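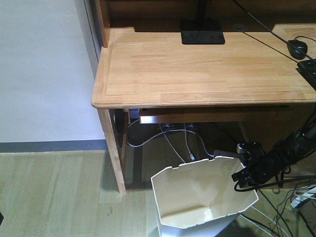
Palomino, May 4, 2023

Wosance Evening Courses
Renting Out a Furnished Room, Unit 4
The inventory and the condition report

What we do in this unit

In the last unit we spoke about the contract. Today we come to the two papers which are attached to it, the inventory and the condition report. Many small landlords write only the first one, or they mix both into a single list, and later they have trouble with the deposit. Please read the notes before class and bring your own draft with you, also if it is not finished.

Two papers, two questions

The inventory answers the question: what is in the room? The condition report answers: in which state is it? They can be printed on the same form, but they should be in separate columns.

An entry like "desk, good" is weak. Good compared with what? A tenant may understand "good for its age" and the landlord may understand "almost new". Better is to write down what a stranger could check with his own eyes:

Desk, light wood, darker border strip near the edge. Condition: write marks, scratches and stains with their place, for example "ring mark, back right corner".

If there is no damage, write "no marks seen". Do not leave the field blank. An empty field can mean that all was fine, or that the person was tired and went to the next line.

How to go through the room

Start at the door and go in one direction along the walls until you are at the door again. After this do the middle of the room, then the ceiling, then the floor. Landlords who jump from one big piece to another usually forget the small things: curtain rod, lamp shade, door stop, the keys of the closet.

Open everything that can be opened. Drawers should be pulled out to the end, and a sofa bed should be unfolded one time. Turn on each lamp and each heater, and write that you did it. "Works" is a condition too.

For shared rooms such as the kitchen, make a separate sheet. The tenant of one bedroom cannot be responsible alone for a kitchen which he uses together with others, and the contract should say this clearly. The kitchen sheet is signed by all the tenants.

Small objects

Students often ask how small an object must be to stay out of the list. There is no fixed rule. In this course we recommend the following: list everything which you would buy again if it was missing. A mattress cover, yes. A bar of soap, no. Trash bins, coat hangers and extension cords are on the border. I put them in the list, but in one group line, without a condition for each piece.

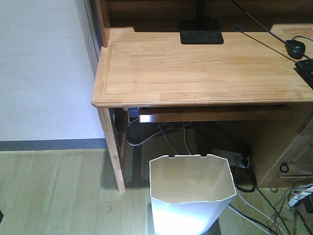 Desk with open trash bin in front of the knee space.

Items that belong to the tenant do not go in the inventory at all. When a room is let again while the former tenant is still moving out, be careful here. More than one landlord has listed the monitor of another person as part of the furniture, and had to correct a signed paper.

Fixed parts and loose parts

Separate what is fixed to the building from what can be carried away. A shelf with screws in the wall is fixed. A shelf which only stands against the wall is loose. With the hutch of a desk it can be one or the other - look from behind before you write. The difference is important when something breaks, as repairs on the building are normally the matter of the owner, and the contract may treat the furniture in another way. The local rules come first in any case, and they are not the same everywhere. Check them for your own town before you use any form, also the one from this course.

Wear or damage?

This is the part where most of the quarrels begin. Wear is what comes from normal use over time. Damage is what comes from an accident, from carelessness, or from use that was not intended.

Usually wear:
Paint that became paler near the window
Carpet pressed flat under the legs of the bed
Light rubbing on a chair seat
A handle which lost its shine

Usually damage:
Burn marks on a countertop
A broken slat in the bed
Holes in a door
Deep cuts in a table top

Some cases are in between. A wood floor with a few thin scratches by the desk chair is wear for most people, while a long groove from moving a closet is damage. For floors it helps to write the material and the area, not only "floor, some scratches". In a room of normal size, "left of the door" and "under the window" are exact enough.

Example: the Rurent case

We will discuss this case in class. A room was offered on the Rurent site for 900 dollars a month, furnished. The inventory was one page and had no condition column. At the end the landlord kept 80 dollars from the deposit for "cleaning and desk". The tenant asked for the bill and for a proof that the desk was without marks on the first day. There was a bill for the cleaning, but nothing for the desk.

Please prepare answers to these points:
Which part of the amount could the landlord explain, and with which paper?
What should have been written at the moving in?
Would it have been enough to have photos without a list?
How would you write the letter to the tenant in a polite way?

About photos

Photos support the list, they do not replace it. Take one from each corner of the room, and then close ones of every mark which is named in the report. Give the photo the same number as the line in the list, so that both can be found together. Save them in a place where you can still open them when the tenant moves out. People change their phone more often than they think.

For the floor, take the photo with daylight from the side if you can. Lamps from the ceiling make scratches almost invisible, and with flash you get a white spot. 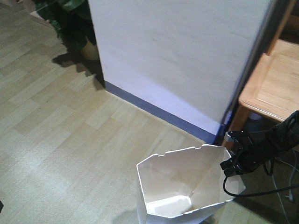
Signing and keeping the papers

Both sides go through the room together with the list in hand. If the tenant cannot come, give him a few days to send his remarks, and write this term in the contract. Changes by hand are allowed, but each one needs the initials of both sides next to it. Print 2 copies, one for each side, and sign every page.

Those of you who work with Vinodex can fill the form on the screen and send it from there. The order of the columns is different from our paper form, but the content is the same. In Vinodex the condition field accepts only short text, so longer remarks must go under "Notes". Do not forget to switch on "Notes" before printing, otherwise they stay out of the PDF.

Homework for Unit 5

Write the inventory and the condition report for one room in your own home. It should be a room with at least one piece of older furniture. Exchange it with your neighbor in class, who will mark each word that two people could understand in different ways. "Nice", "OK", "used" and "normal" are the usual ones.

Unit 5 is about the deposit: how it is held, how it is returned, and the final walk through the room. Bring the corrected draft with you, we will use it for the exercise.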